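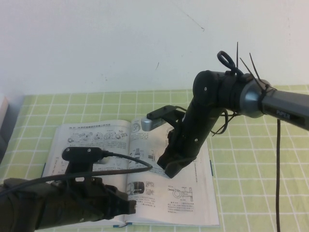 Figure 1. Open parts reference, Chinese-language edition, on the gridded bench cloth.

Reading Technical Drawings, Unit 2
Handout: Finding your way around a printed parts reference
Prepared by Adeel Farooqui
Revised April 14, 2025

Purpose

You will not always get a drawing in a language you read. The book in Figure 1 has a heading in Chinese, but a good part of the spread can be worked out from the line drawings. This unit practises that.

Order of reading

Start with the drawings and leave the text blocks until the end. On the left page in Figure 1 a row of small parts runs under the heading: cylindrical pieces, gears and fittings. A row like this lets you compare shapes. It does not tell you the parts are drawn to the same scale, so do not compare sizes until you have found a dimension or a scale note.

The right page mixes kinds of drawing. There is a circular diagram near the top, small schematics in the middle, and lower down a ring-shaped part with a shaft. The rounded drawing at lower left resembles a bearing or a housing. Write "bearing or housing" in your notes and leave it open until the text or a section view settles it. Marks are lost every year for naming a part too early.

Terms for this unit

View: the part seen from one direction.
Section: the part drawn as if sliced, usually with hatching on the cut faces.
Centre line: a thin chain line marking an axis. Round parts nearly always have one.
Schematic: a simplified drawing showing how parts relate. Do not measure from it.
Callout: a number or letter tied to a part by a leader line.

Working with the book

Lay it flat on the gridded cloth and line the spine up with one of the white lines. Please do not use the squares as a ruler. The cloth stretches. No pens near the open pages. Pencil only, and on your own sheet.

Exercise (30 minutes, in pairs)

Pick one spread from the Hashmi binder or the Alano binder. Sketch two parts freehand, each in one view, with centre lines. Under each sketch write what you are sure of and what you are guessing, in separate columns. Then swap with your partner and see whether they can find the part from your sketch alone.

Talha Naqvi has the translated glossary for anyone who wants to check terms afterwards. It goes up to page 23. The rest should be done by December.

Hand in the sketch sheet with both names on it. Spare sheets are in the grey tray by the door.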